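Is Marble Really That Tough?

Grown-ups love to say that marble lasts forever. They point at old statues and old palaces, and they tell you to be careful around the marble table, too. Wait a second. If it lasts forever, why do you have to be careful?

Good question. Let's check.

What is it, anyway?

Marble starts out as limestone, a rock made mostly of a mineral called calcite. A lot of that calcite comes from the shells and skeletons of sea creatures. When limestone gets buried deep underground, heat and pressure squeeze it for a very long time. The tiny grains inside change shape and lock together like puzzle pieces. Now it's marble.

Pure marble is white. So where do the stripes come from? You may hear that the stripes are cracks. Some did begin as cracks, long ago, and then filled up with other minerals. Others were thin layers of clay or sand that got folded and smeared while the rock was being squeezed. Iron is the one to blame for most of the warm colors. When iron meets oxygen it turns yellow, orange or rusty red, the same way an old bike chain does. 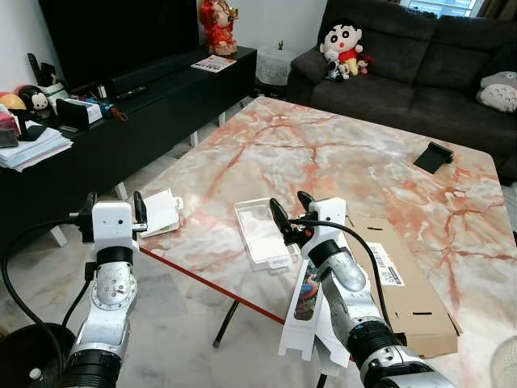 A white marble tabletop with orange and rust-red veins, plus some boxes and a clear tray.

Is every marble table made of marble?

No, and this is where you should get suspicious. Plenty of tables have a marble look and no marble in them. The pattern may be printed on a thin sheet, or baked onto a tile. A photo usually can't settle it. You need to be in the room.

Try these checks on a table at home:

Look for repeats. Real veins don't copy themselves. If you find the same squiggle twice, it was probably printed.

Look at the edge. In a solid slab, a vein that reaches the edge often carries on down the side.

Touch it. Stone feels cool because it pulls heat out of your hand quickly. Be fair, though: glass and tile feel cool as well, so this test can't win the argument alone.

Aravind Thomas teaches a rock club for kids in Estuswood, and he brings in 19 small samples, a few of them fakes. "The kids always want one test that gives the answer," he says. "I make them do at least two."

So is it tough or not?

Here is the surprise. Marble is strong if you press on it, and that's why people could build palaces with it. But it is not very hard. Scientists rate minerals on a scale from 1 to 10, where diamond gets the 10. Calcite gets only a 3. A steel knife can scratch it. So can a box dragged across it with a bit of sand stuck underneath.

Acid is even worse. Lemon juice, vinegar and soda all react with calcite and eat a little of it away. They leave a dull patch called an etch. You can't wipe an etch off like a stain, because some of the stone is gone.

Does sealing it fix everything? Some people think so. A sealer soaks into the tiny holes and slows down stains. It doesn't do much to stop acid, whatever your uncle says.

Try it yourself

Ask an adult for a piece of plain white chalkboard chalk and a spoonful of vinegar. Put a few drops of vinegar on the chalk and watch for bubbles. If you see fizz, the chalk has calcite in it. If nothing happens, don't worry. A lot of chalk today is made from gypsum, a different mineral that doesn't fizz. Check the package and see if it tells you.

Please don't try the vinegar on the table.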